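Unterforum: Romance & Romantasy
Thema: Durnham-Reihe, Band 3 — lohnt sich das noch? (Spoiler ab dem zweiten Beitrag, wie immer)

seitenfresserin
Ich bin jetzt mit Band 2 durch und brauche eine Entscheidungshilfe. Band 3 liegt mit 554 Seiten auf meinem Nachttisch und schaut mich vorwurfsvoll an. Band 1 habe ich in zwei Nächten weggelesen, obwohl ich am nächsten Morgen um sechs raus musste. Band 2 hat drei Wochen gedauert, und in einer davon habe ich lieber die Bedienungsanleitung vom Backofen gelesen.

Zur Erinnerung für alle, die es verdrängt haben: Die Heldin wird vom Haus Durnham als Pfand an das Haus Hou übergeben, damit die beiden Familien sich nicht weiter gegenseitig die Lagerhäuser anzünden. Der Erbe von Hou ist grausam, hat aber schöne Unterarme. Soweit alles nach Vorschrift.

Was mich in Band 2 fertiggemacht hat, ist die Reise nach Amutside. Die beiden sitzen gefühlt ein halbes Buch in einer Kutsche und reden nicht miteinander. Danach reden sie, und ich habe mir die Kutsche zurückgewünscht. 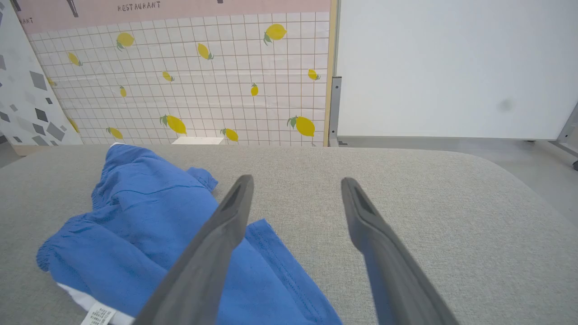 Jedenfalls endet der Band damit, dass sie den Brief findet und ihn NICHT öffnet. Sie steckt ihn in den Mantel. Im Epilog ist er immer noch im Mantel. Wird der Brief in Band 3 gelesen, ja oder nein? Mehr will ich gar nicht wissen.

mondkalb
Ja.

seitenfresserin
Auf welcher Seite?

mondkalb
Frag nicht.

kapitel_dreizehn
Kapitel 14 von 16. Ich habe mitgeschrieben, aus Wut.

Zur Verteidigung der Reihe muss ich trotzdem etwas sagen: Band 3 ist besser als Band 2. Zugegeben, das ist der Telefonbuchteil auch. Aber die Autorin hat offenbar gemerkt, dass der Bruder der Heldin die interessanteste Figur ist, und gibt ihm endlich eigene Kapitel. Er ist derjenige, der das Pfand überhaupt vorgeschlagen hat, und zwar in voller Absicht, dass sie dort spioniert. In Band 1 wirkt das wie Kälte. In Band 3 erfährt man, was der alte Hou gegen ihn in der Hand hatte, und plötzlich liest sich die Übergabeszene ganz anders. Ich habe sie danach nochmal aufgeschlagen, es steht wirklich alles schon da. Der Handschuh! Er zieht ihr den Handschuh wieder an, bevor sie geht!

rosenkrieg77
Der Handschuh ist kein Hinweis, sondern ein Handschuh. Es war Winter.

kapitel_dreizehn
In Durnham ist immer Winter. Trotzdem wird vorher kein einziger Handschuh erwähnt.

rosenkrieg77
Es werden auch keine Unterhosen erwähnt, und ich hoffe doch sehr, dass die getragen werden.

Ich halte den ganzen Bruder-Strang für nachträglich drangeklebt. In Band 1 ist er ein Schuft, und zwar ein guter. Er verkauft seine Schwester und geht danach essen. Dass er jetzt heimlich edel gewesen sein soll, nimmt der Geschichte die einzige Figur, die sich nicht entschuldigt. Alle anderen entschuldigen sich ununterbrochen. Der Erbe entschuldigt sich in Band 3 so oft, dass ich irgendwann auf seiten der Lagerhausbrände war.

blattlaus
Ich lese das hier mit großem Vergnügen und habe keinen Band davon im Haus. Kann mir jemand sagen, ob die zwei sich wenigstens ordentlich hassen? Ich bin da inzwischen empfindlich. Bei den meisten Sachen, auf denen Feinde draufsteht, hat er ihr einmal die Tür nicht aufgehalten.

mondkalb
Band 1: ja, sehr ordentlich. Sie versucht ihn zu vergiften, er tauscht die Gläser, sie hat damit gerechnet. Die Szene ist wirklich gut, und ich sage das als jemand, der zum Loben eigentlich nicht hergekommen ist.
Band 2: sie schmollen.
Band 3: sie hassen sich nochmal kurz, wegen des Briefs, und dann ist Belagerung, da kommt man zu nichts.

seitenfresserin
Die Gläser! Wegen der Gläser bin ich überhaupt noch dabei. Ich warte seit der Vergiftung darauf, dass sie wieder so gescheit sein darf wie in dieser einen Nacht. In Band 2 fällt sie auf einen Mann mit Augenklappe herein, der sich als Tuchhändler vorstellt und kein Tuch hat.
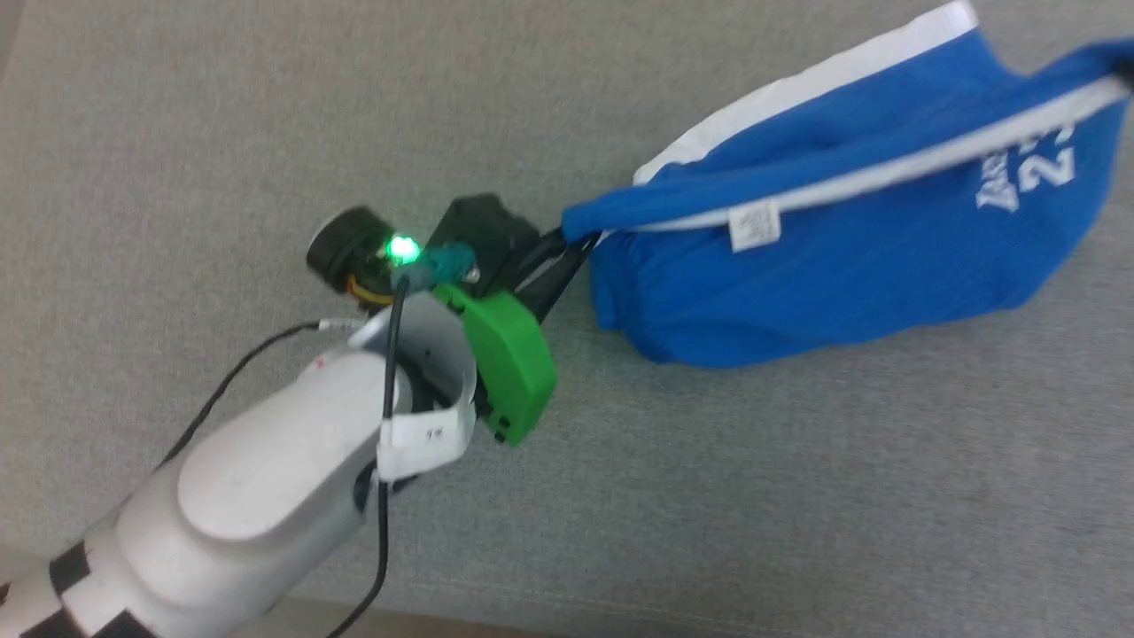
tintenklecks
Der Tuchhändler kommt wieder, nur zur Warnung. Er hat immer noch kein Tuch.

Ich möchte mal was zur Übersetzung loswerden, weil ich den Eindruck habe, dass Band 2 daran mehr leidet als an der Kutsche. Ich habe beide Fassungen nebeneinander gelegt (ja, ich weiß, ich habe auch sonst Hobbys). Im Original siezen sich die zwei natürlich nicht, das Englische lässt einen da ja im Stich. In der deutschen Ausgabe wechseln sie mitten in einem Streit zum Du, einen Absatz später wieder zurück, und in der Kutsche ist es dann einmal sogar Ihr. Bei einer Geschichte, in der es dauernd darum geht, wer wem wie nahe kommen darf, ist das schon ärgerlich. Das erste Du hätte eine ganze Szene sein können! So rutscht es ihr raus wie ein Schluckauf.

rosenkrieg77
Da stimme ich ausnahmsweise zu. Ich dachte beim Lesen, das Ihr sei Ironie.

tintenklecks
Dachte ich auch, bis der Kutscher es ebenfalls gesagt hat. Zum Pferd.

kapitel_dreizehn
In der neuen Auflage von Band 1 haben sie es übrigens korrigiert, dort bleibt es bis zum Ball beim Sie. Band 2 ist leider noch der alte Text. Wer die Reihe erst anfangen will, sollte auf den Sammelband warten, der soll im Juni kommen, alle drei Bände, 1.420 Seiten. Damit kann man dann auch Einbrecher abwehren.

blattlaus
1.420 Seiten und der Brief liegt im Mantel. Respekt.

mondkalb
Man muss fairerweise dazusagen, dass Band 3 im großen Bücherportal fast 2.000 Bewertungen hat und die meisten davon freundlich sind. Vielleicht sind wir hier einfach alt.

rosenkrieg77
Die Bewertungen habe ich gelesen. Jede zweite besteht aus dem Wort Unterarme.

kapitel_dreizehn
Die sind aber auch wirklich gut beschrieben.

Zurück zur Ausgangsfrage. Mein Vorschlag: Lies Kapitel 1 bis 3, dann die Bruder-Kapitel, die erkennt man an der kursiven Ortsangabe oben, dann ab 12 alles durch. Die Belagerung von Amutside kannst du überfliegen, es gehen viele Leute Treppen hoch und wieder runter. Auf keinen Fall den Epilog vorziehen.

seitenfresserin
Ich habe den Epilog schon vorgezogen.

Ich verstehe ihn nicht. Wer ist das Kind?

kapitel_dreizehn
Lies die Bruder-Kapitel.

rosenkrieg77
Oder lass es und nimm an, es sei das Kind vom Tuchhändler. Erklärt genauso viel.

seitenfresserin
Gut, ich fange heute Abend an. Wenn in Kapitel 1 eine Kutsche vorkommt, gebe ich das Buch meiner Schwägerin.

mondkalb
Es ist ein Schiff.

tintenklecks
Siezen sie sich auf dem Schiff?

mondkalb
Sie reden nicht miteinander.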